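Vorlesung Robotisches Lernen
Kapitel 6: Imitationslernen mit zwei Armen
Skript, Teil 2 (Fortsetzung von 6.2)

6.3 Vom Einzelschritt zum Aktionsblock

In 6.2 wurde Behavior Cloning als überwachtes Lernproblem eingeführt: Zu jeder Beobachtung o_t gehört eine Aktion a_t aus der Demonstration, und die Policy wird auf diese Paare trainiert. Bei kurzen Aufgaben mit einem Arm reicht das oft aus. Bei zweiarmigen Aufgaben treten zwei Schwierigkeiten deutlicher hervor.

Erstens summieren sich kleine Fehler. Weicht die Policy in einem Schritt ab, sieht sie im nächsten eine Beobachtung, die in den Demonstrationen so nicht vorkommt. Zweitens enthalten Demonstrationen Pausen. Der Mensch an der Steuerung überlegt kurz, beide Arme stehen, und in den Daten liegen viele fast gleiche Beobachtungen mit der Aktion "stehen bleiben". Eine Policy ohne Gedächtnis bleibt an solchen Stellen leicht hängen.

Abhilfe schafft die Vorhersage eines Aktionsblocks (action chunk). Statt a_t wird die Folge a_t, ..., a_(t+k-1) ausgegeben. Die Zahl der Entscheidungen pro Episode sinkt um den Faktor k. Überlappende Blöcke werden gewichtet gemittelt. In der Notation des Skripts:

a_t = Summe_i w_i · a_t^(i) / Summe_i w_i, mit w_i = exp(-m·i)

Dabei ist i = 0 die älteste noch gültige Vorhersage. Großes m bedeutet, dass neue Beobachtungen langsamer einfließen.

6.4 Fallbeispiel: Geschirr am Abtropfständer

Der Datensatz Lira wurde von Anneli Saarinen und Kwesi Odoi zusammengestellt und dient in den Übungen 5 und 6 als Grundlage. Er umfasst 2.477 Episoden an einem Tisch mit Küchengegenständen. Davon sind 413 für die Validierung zurückgelegt, 302 weitere wurden wegen fehlerhafter Zeitstempel aussortiert und sind in den Übungsdateien nicht enthalten. Die Gelenkwinkel beider Arme und die Greiferöffnung bilden zusammen den Zustandsvektor.

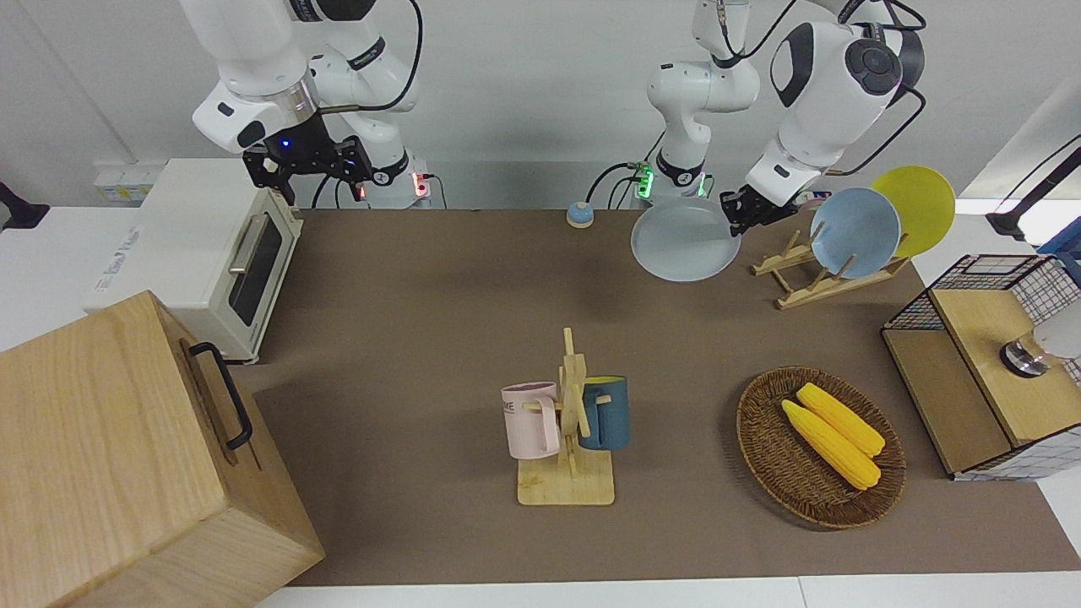 Abb. 6.4: Arbeitsplatz mit zwei Armen. Der linke Greifer hält einen Teller am Rand, rechts daneben der Abtropfständer mit zwei weiteren Tellern.

Für die Policy ist an Abb. 6.4 vor allem die Mehrdeutigkeit interessant. Der Teller wird schräg aufgerichtet knapp über der Tischfläche gehalten, direkt links vom Ständer. Aus der Aufnahme allein lässt sich nicht entscheiden, ob er eingestellt oder herausgenommen wird. Beide Bewegungen laufen durch nahezu dieselbe Konfiguration. Minimiert man den quadratischen Fehler über beide Fälle, liegt die Vorhersage im Mittel dazwischen, und diese gemittelte Aktion kommt in keiner Demonstration vor.

Im Kurs werden zwei Auswege behandelt:

a) Konditionierung auf die Aufgabe, z. B. durch eine Textanweisung. Die Verteilung der Aktionen wird dadurch schmaler.
b) Ein generatives Modell für den Block, etwa ein bedingter VAE oder ein Diffusionsmodell (Kapitel 7). Mehrere Moden bleiben erhalten, es wird eine davon gezogen.

Auch der gerade unbeteiligte Arm gehört zur Vorhersage. Der rechte Arm hängt in der Abbildung über dem Toasterofen, sein Greifer ist geöffnet. Im Verlust zählt er trotzdem voll mit. Azlan Tjoa hat in seiner Masterarbeit die beiden Arme getrennt gewichtet und den Verlustanteil eines ruhenden Arms abgesenkt. Das Ergebnis war gemischt: Die Greifphasen wurden genauer, die Übergaben zwischen den Armen schlechter.

6.5 Hinweise zur Übung 5

Trainieren Sie die Basis-Policy mit k = 1, k = 10 und k = 50 und jeweils 700 Episoden aus dem Trainingsteil. Tragen Sie den Validierungsfehler getrennt nach Arm auf. Ein niedriger Validierungsfehler sagt wenig über die Erfolgsrate am Roboter aus, vgl. 6.1.

Die Bilder liegen bereits verkleinert vor. Bitte keine Spiegelung als Augmentierung verwenden, links und rechts wären sonst vertauscht, die Gelenkwinkel aber nicht.

Abgabe als PDF mit Code bei Ratih Ginting. Fragen zum Datenformat an Puspita Sinaga, Sprechstunde 14 Uhr.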